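4.2 Sorting one's own days

The second part of the survey asked members of the Stomcombe congregations to look back over an ordinary week and sort what they had done into three boxes: good, sinful, and neither. We had expected the third box to be small. It was enormous. Of the 427 entries we coded, 165 went into "neither," among them mowing the lawn, watching a cooking show, and — in one case — attending a Bible study.

Jin-sol Seo, who coded the entries with us, proposed splitting the box into things respondents felt neutral about and things they felt vaguely sorry for. The second group is the more interesting and the harder to pin down. Respondents rarely named a commandment they had broken. They wrote that an evening had been "spent," or that they "could have called my sister." Paiva's term for this, idle regret, fits well enough, though some of our respondents seemed to work quite hard at it.

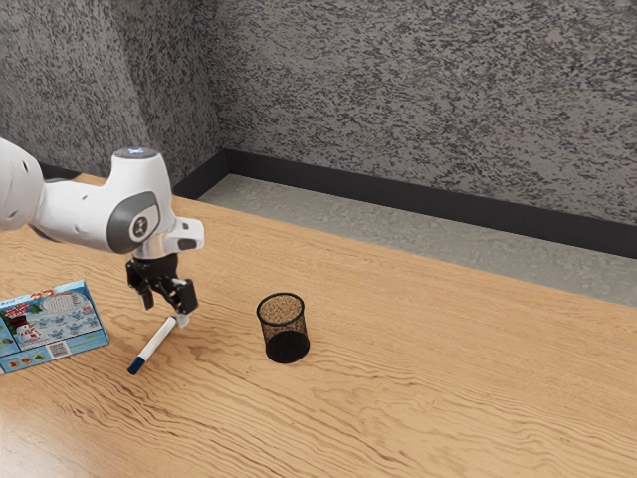

Figure 2. Simulated robotic arm with a two-finger gripper above a white marker on a tabletop.

Older members were more at ease with the third box than younger ones. Several pointed out that the seventh day of creation is given over to rest, and that they were following the example with some energy. Younger members tended to treat rest as something that needed a purpose before it could be enjoyed. One had scheduled his prayer, his nap, and his gratitude for the nap.

We do not want to make too much of this. The October follow-up drew fewer replies, and people who agree to sort their week for a stranger are probably already inclined to sort it for themselves. Still, when pastors were asked to guess where their members would put television, nearly all guessed wrong, and most of them guessed "sinful."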